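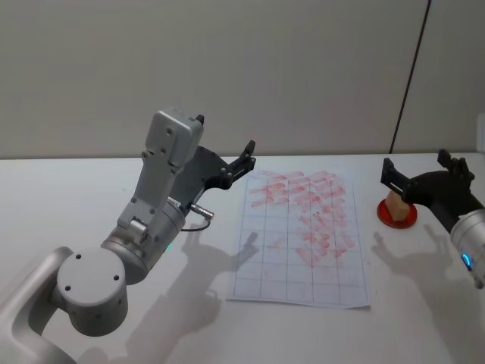

Figure 10.1 White, silver, gray, black, and one small point of green.

Chapter 10
What Color Do You Call That?

By now you have survived kinship terms, which are complicated because families are. Color ought to be a holiday. Everyone in the room can see the same shirt, and all you have to do is say what color it is. Try it with a shirt that might be navy, at 7 in the morning, with someone you live with, and then come back and finish the chapter.

The trouble is that color shades off gradually and words don't. The eye of an ordinary person can tell apart a great many shades, far more than anyone has bothered to name. A language has to cut that range up somehow, and it does so with a small kit of everyday words. English gets through most of its day with red, green, blue, yellow, black, white and a few others. Some languages manage with 3 — and their speakers match a berry to a berry as well as you do.

Industry has more ambition. The house-paint firm Plirkeo lists 4,000 shades on its fan decks, among them Quiet Oat, Second Oat and a gray called Admasu Morning. Its rival Clorkeo stopped at 100, which tells you something about Clorkeo. Neither list is a list of color words in the sense we need. People buy Quiet Oat, carry it home, and call it beige.
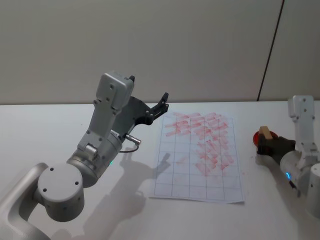 One reader of the last edition wrote from Finden to protest that this is unfair to paint, that she has said "Second Oat" aloud in conversation and been understood, and that a word is whatever people will answer to. She has a point, and we'll need it in Section 10.4. For the moment we ask more of a basic color term. It should be a single word. It shouldn't be a kind of some other color, as scarlet is a kind of red. It should apply to nearly anything, so blond is out until someone describes a bus that way. And speakers should come up with it without being coaxed.

Gray passes these tests. Silver is a nuisance. It names a metal and a shine as well as a color, and when the shine goes, most people retreat to gray and hope for the best. 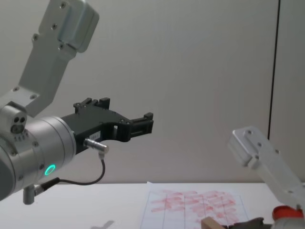 Boundaries between terms are where speakers begin to argue. Ask for the best example of green and you'll get fair agreement, even across a family dinner. Ask where green stops and the table divides. The small ring-shaped light low on the silver wrist is a good one to try on a friend: it is bright, it leans toward cyan, and there is no everyday English word sitting exactly on top of it. Some will say green and move on. Others will say "greenish," that great English suffix for people who don't want to be quoted. Printers will say cyan, but printers are paid to.

Many languages never force this choice at all. They use one word across the whole stretch from green to blue, and linguists, short on sleep, call it "grue." Others go the opposite way and split what English lumps together, with separate everyday words for light and dark blue. Section 10.1 begins with how such systems are recorded in the field, and with the unglamorous problem of what to do when the color chips fade.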